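The linen shirt, five ways to get through it

Every spring the same thing. Out comes the linen shirt, it gets worn twice, it creases like a map, back it goes behind the coats until next year. A waste. Good linen is dear and it wants wearing.

So. A quick run through what to buy and what to do with it, written in a hurry because the warm weather has turned up early and half the shops have sold out of the medium already.

First, the cloth. Heavier than you think. The thin stuff looks lovely on the hanger and goes see-through by lunchtime. Hold it up to the window in the shop, hand behind it. If you can see your rings, put it back. Fetum do a proper weighty one in oatmeal and a washed navy, boxy in the body, sleeves long enough to roll properly. Jekberg cut theirs slimmer, which suits some people and makes the rest of us look buttoned into a pillowcase. Try before you buy, the sizing is all over the place.

Price. Anything near 60 pounds should be decent. Less than that and check the seams, the underarm first, thats where they go.
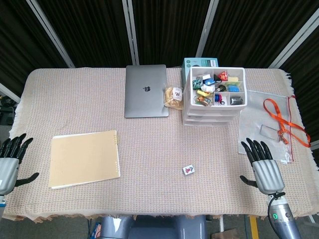
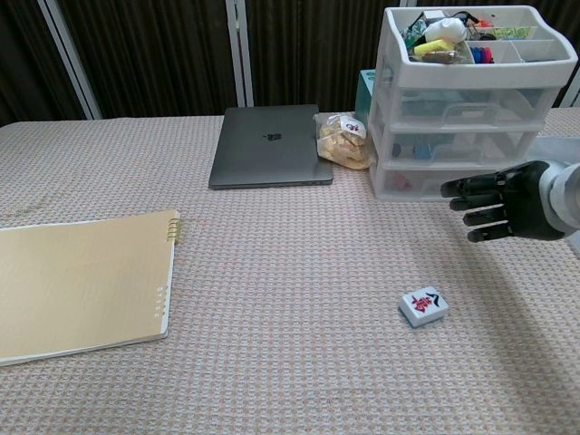
Colour is where people get stuck. White is the obvious one and it's fine, but it shows everything and by July it has gone a bit grey at the collar. Try something softer. A pinkish beige like the tablecloth in both of these, with dark brown next to it, is a very easy pairing to steal for a shirt and trousers. Brown trousers, wide leg, pale shirt left out. Done. Navy works too but it's a bit harder, more of a uniform.

Now the wearing. Over a vest, open, sleeves shoved up - that's your weekend. Buttoned to the neck under a dark jacket for work, and yes it will crease under the jacket, let it. Tucked into a high skirt with a belt. Knotted at the waist if you must, though I can't carry it off any more. And over a swimsuit, which is how mine spends most of August.

Shoes matter more then you'd expect. Flat leather sandals, or a plain loafer. Chunky trainers drag the whole thing down, I've tried.

On ironing. Don't, mostly. Hang it damp on a wide hanger, pull the placket straight and smooth the collar with your hands. Iron only the collar and cuffs if there's a meeting. Cool wash, no softener, it goes limp. Keep it out of the dryer or you'll be passing it on to a small niece.

Secondhand is worth a look as well. Drornthorpe has two good rails at the back of the covered market, mens mostly, and the old striped grandad shirts there are better made than most new ones. Buttons sometimes missing. Take a spare card of them with you and match up before you pay.

And if you want to spend silly money, Lubis will make one to measure. There's a waiting list until September, so that's next summer's shirt really.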